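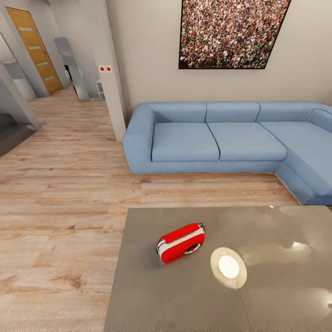 Plellberg Harbor Light Shines Again After Three Dark Winters

2025-03-21

The light at Plellberg is back! After three winters without a working lamp, the old tower on the north side of the harbor mouth was switched on again last night, and a good part of the town walked out along the breakwater to see it happen.

The lamp went dark when salt water got into the wiring under the gallery. Boats coming in from Teltbridge have had to make do with a pair of small buoys ever since, and anyone who has tried to pick those out in a February sea fog will know how welcome the tower is. Its beam gives one white flash every 5 seconds, the same pattern it had before, so the older charts on board most of the fishing boats are right again.

Getting there took a lot of patient work. The original glass lens was lifted out in sections and taken by truck to the Clallix workshop, where 588 separate prisms were cleaned, checked and set back into their brass frame. Only 4 had to be replaced, a wonderful result for glass that has faced open water for over a century. The new bulb is tiny next to the old one -- it would fit in a coat pocket -- but through that lens it throws a beam well past the outer shoal. 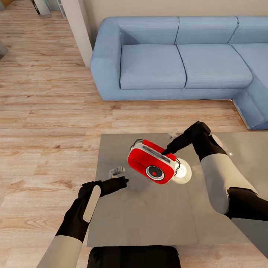
HARBOR & COAST

The coaster Siriwan had the honor of being the first vessel in under the new light. She had been waiting off the point for the tide and came past the tower with her horn going, and the crowd on the breakwater gave her a tremendous cheer. Her crew reported a clear sighting of the flash long before they could make out the town.

The tower itself has had a fresh coat of white paint and a new iron handrail on the inside stair. The keeper's cottage next door is still closed, as the roof needs work, but the old logbooks have been brought out of it and dried, and they make terrific reading. One entry describes a night when the keeper rang the fog bell by hand until breakfast.

Visitors can climb to the gallery on open days starting this summer. Bring a jacket, even in good weather -- the wind up there is something else. Dates will be posted at the harbor office and on the board by the ferry slip.

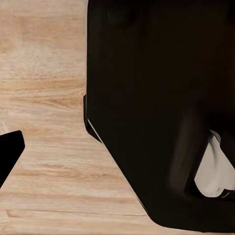 Page 3

Mariners should note that the two temporary buoys stay in place for now and will be lifted once the light has been running without a break for a full month. The fog bell is not yet back in use.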